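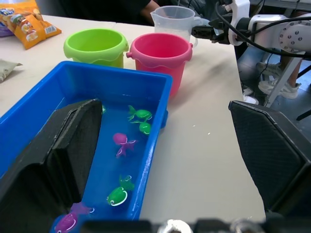

Small IPO for a consumer products company - do I take the staff share offer or wait?

Posted in: Shares and Flotations
Tags: IPO, small company, lock-up, staff offer

Telma Ojeda

Hello all, first post so go easy on me please. I work part time in the customer service team at Branditz, who make bath and kitchen bits and pieces. Nothing glamorous, but we sell quite well online and in a couple of the bigger garden centres (don't ask me why garden centres, it was before my time). In September the company is planning to float on one of the junior markets, and everybody on the payroll has been sent a letter saying we can buy shares at the offer price before the public can.

The letter is nine pages long and I have read it twice with a cup of tea and I'm still not sure what I'm agreeing to. What I think I understand is this. The minimum I can put in is £200. The most I'm allowed, going by my hours, is £1,308, which is such an odd number that I assume somebody has worked it out from my payslip. There's no discount on the price, we just get to go first. And if I buy, I can't sell for nine months.

It's the nine months that bothers me. My brother-in-law works at Wendberg, who floated a while back, and the price jumped on the first morning and had gone below where it started before he was allowed to touch his. He wasn't ruined or anything, but he moans about it every Christmas.

I've got savings, not masses, and I wouldn't need the money for the gas bill. I like the people I work with and I think the products are decent. The company isn't making a profit yet though. It says so in the letter, and it says the money raised will go on "working capital, marketing and repayment of certain loans". My manager is terribly excited about the whole thing and keeps asking if we've all sent our forms back, so I feel a bit mean hanging about.

So, what would you do? And is there something in the big document (the prospectus, I've only seen the link) that a normal person can look at without needing a degree? I'd also like to know what happens to the shares if I leave before the nine months are up, as I couldn't find that anywhere.

Thanks in advance, and sorry it's so long!

3 replies, sorted by most helpful

Gravelpath

Not long at all, and you've picked out the right bits. I went through one of these at an old job, so let me tell you what I wish I'd looked at.

Start with "repayment of certain loans". Go to the prospectus and search for "use of proceeds". It should say how much of the money goes to paying back loans and who the loans are from. If a big slice is going straight to the founders or to early backers who lent money, then what you're buying is a company that will have rather less cash the week after the float than the headline suggests. That isn't always bad! Loans have to be paid back some time. But I'd want the number in front of me.

Next, find out who else is locked in, and for how long. You're stuck for nine months. Are the directors stuck for nine as well, or for twelve, or only for five? At my place the staff were held longer than one of the early investors, and on the day he was free he sold the lot. The price went down like a lift. You want the section headed "lock-in arrangements" or "lock-up agreements", and it's normally only a page or so.

Then look at how long the cash lasts. A company that isn't in profit spends more than it takes, so see what it lost last year and compare that with what it's raising. If it looks like 18 months' worth, they'll probably be back asking for more before long, and when they issue new shares your slice gets smaller.

As for leaving early, ordinary shares you've paid for are normally yours whatever happens to your job. The bit to watch for is whether your form is for ordinary shares or for something under a staff scheme with its own rules, because those can have leaver clauses that make them buy you out at the lower of two prices. Ring whoever is named on the letter and ask them to show you the paragraph. If they can't, ask for it in an email.

And don't worry about your manager. It's your money, and the form has a closing date on it for a reason. You can be perfectly cheerful at work and still send it in on the last afternoon - or not at all.

One more thing, and I'm sorry if it sounds gloomy. Your wages already depend on this company. If it has a bad year you could lose hours and see the shares fall in the same month. That's why I kept mine small. I put in an amount I'd have spent on a weekend away, and when it halved I was cross for an evening and then got on with things.

Mikkel77

Just buy the max. You get in before everyone else, that's the whole point of it. Skuvia went up loads and people who waited missed out. Nine months is nothing.

Pandey Street Reader

I'd be a bit careful with the reply before mine. Going first at the same price as everybody else isn't worth much unless the offer is so popular that the public get cut back, and with the smaller floats that often doesn't happen. All you've gained is a place in the queue, and you've given up the right to sell in return. The general public can buy on the first morning and sell at lunchtime if they fancy it.

What I'd do in your shoes, Telma, is nothing clever. Read the three sections Gravelpath mentioned, then the risk factors (dull, but skim for anything that names one big customer or one single supplier, as with a firm your size that can be the whole story). If you still like it, put in the £200 and have a bit of fun watching it. If you'd like more later on, you can buy in the market like anyone else, quite possibly for less, and those shares wouldn't have the nine months hanging over them. Do check that with the company first though, as staff sometimes have dates around the results when they aren't allowed to deal.

Also have a look at whether you can hold them in an ISA. It depends on how the offer is run and which market it's on, and it's much easier to ask before you send the form. 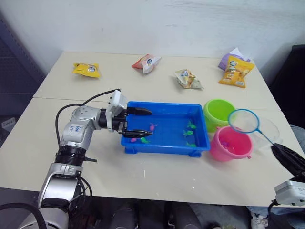

Gravelpath added that the ISA point was a good one and he'd forgotten it completely, and that Telma should ask about paper certificates too. His own shares came as a certificate, and it cost him £15 and a fortnight of waiting to get them into an account he could sell from.

Telma Ojeda

Thank you both so much (and thanks Mikkel77, I do like your confidence!). I rang the number on the letter at lunch and a very patient lady found me the page. The directors are locked in for twelve months, so longer than us, which cheered me up. The loans are less cheering, they're nearly a third of the money, and one of them is owed to the chairman. She's emailing me about leavers.

I think it'll be the £200. I'll come back in September and tell you how it went, unless I'm sulking.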